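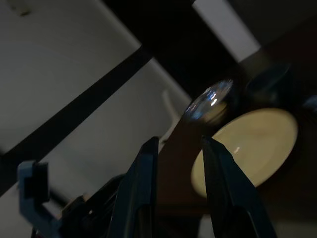
Dark blue fingers and the glass, seen from the wrist.

1/ I promised to write down how we are planning the equipment money for the tableware project at Tundetti. We are a small team and this is our first time to make such a budget, so please correct me where I am wrong.

2/ The arms were the easy part. You get a quote, you compare it with another quote, you sign. All the small things around the arms are what I did not know how to plan.

3/ Grippers first. We print the housings ourselves, so on paper they are almost free. Then Mutua Muriithi asked me who pays for the printing hours, and I had no line for that. Now there is a line.
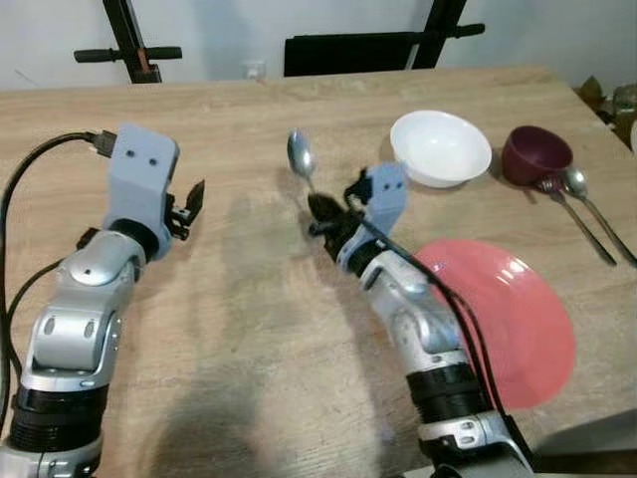
4/ Fingers wear. I had put one spare pair for each arm. Sorach, who sells us the finger parts, suggested 12 pairs for the year. It sounded to me like a seller's number, but after I read our own repair notes I kept it in.

5/ Cables: please buy longer than you think. A cable that is fine when the arm is folded can be too short when it reaches across the table. I ordered the short ones in December to save 306 euros, and we ended up buying the long ones also. So the saving was negative :)

6/ Somebody will ask about tables. Yes, we budget for more than one. A pale top and a dark glossy top are different work for the cameras, and the light changes everything again.
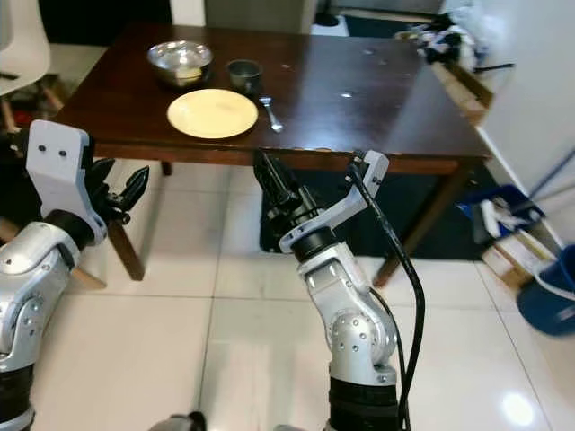

7/ Moving the arms between tables costs time, and I had not counted it. Helmi Laitinen wrote down every move for two weeks, with the hours for mounting and checking. We now plan half a day for each move and we are less angry at each other.

8/ The objects are cheap: bowls, cups, forks, spoons, plates. Still they need a line, because things break and the same model is not always in the shop later. Buy several of each at the start and keep them together in one box. Ours are not from one set and I prefer it like that.

9/ The biggest question for the next round is a second pair of arms, or better cameras for the pair we have. The Lynch proposal has roughly 3000 euros free for this, so it cannot be both. I am leaning to cameras. Mutua is leaning to arms.

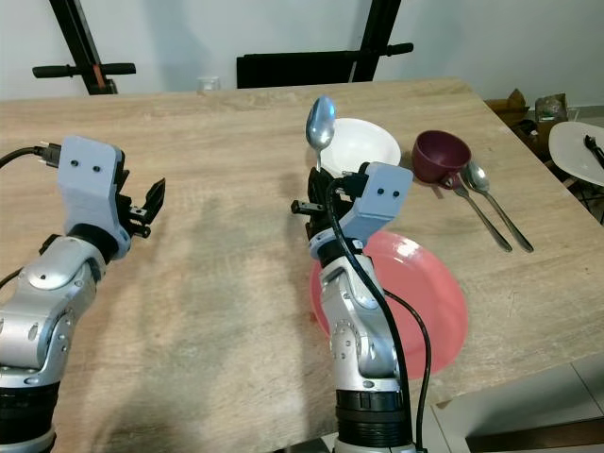
10/ We also asked Prusotwood for a price on a service contract. I don't have their answer yet. If you have paid for such a contract on small arms, did you use it? I would like to hear also from people who said no.

11/ I will share the spreadsheet when Helmi has cleaned the formulas. It has a tab for cables now.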